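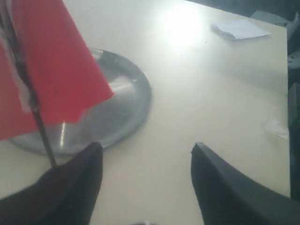

**Radesdale Tenant Repair Line — progress report to the Ellau Fund**
May 2025

The repair line has now been running on the new system through the whole of April, and this report covers that month plus the work left over from the winter. The budget is on track. The phone side is ahead of plan and the follow-up visits are behind it.

## Calls and requests

We logged 1225 repair requests in April. Heating and hot water made up the largest share, as they do every spring when the boilers in the older blocks are switched between settings. Leaks came next, then door locks and entry phones. Of the requests marked urgent, 87 percent were passed to a contractor the same day. The target in the grant agreement is 100 percent, and the gap is nearly all evening calls.

Evening calls go to voicemail after 7 p.m. and are picked up at 8 the next morning. We have asked Clolteck, which supplies the phone system, to forward anything marked urgent to the on-call number. They have quoted for the change and it fits inside the equipment line, so no extra money is requested.

## Contractors

Plumbing and electrical are covered for the rest of the grant year. The locksmith contract ran out in April and was extended on the same terms while we get new quotes. Two firms have replied so far. One of them won't cover the Fujimoto buildings on the east side because of the parking, and we may end up splitting the work.

Invoices are being paid within 30 days. There was one late payment, caused by a wrong purchase number on our side — it has been settled and the contractor did not charge a fee.

## Follow-up visits

The plan was to visit 50 households a month after a repair is closed, to check that the work was done and that the tenant was satisfied with it. We fell short in April. One of the two visiting posts was vacant until the last week, and the remaining worker gave priority to homes with repeat leaks. The post is now filled.

The visits that did take place turned up the same complaint many times. Tenants are told a repair is closed before the second coat of plaster or paint goes on, and then they have to call again. We have changed the closing form so that finishing work is listed on its own line. 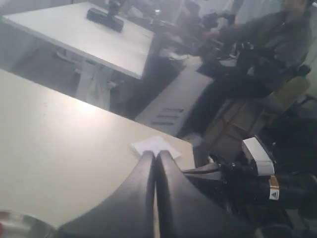 **Will the shortfall in visits affect the year-end total?**
We expect to make it up by the end of September, now that both posts are filled. If we are still behind in August we will tell the fund and propose a revised figure.

## Next period

- Evening forwarding switched on and tested
- Locksmith quotes compared and a contract signed
- Repair line leaflet reprinted with the new hours, large print version included
- Tenant survey mailed with the summer rent statement

Spending to the end of April is set out in the attached sheet. The underspend on salaries comes from the vacant post, and we would like to carry it into the visits budget.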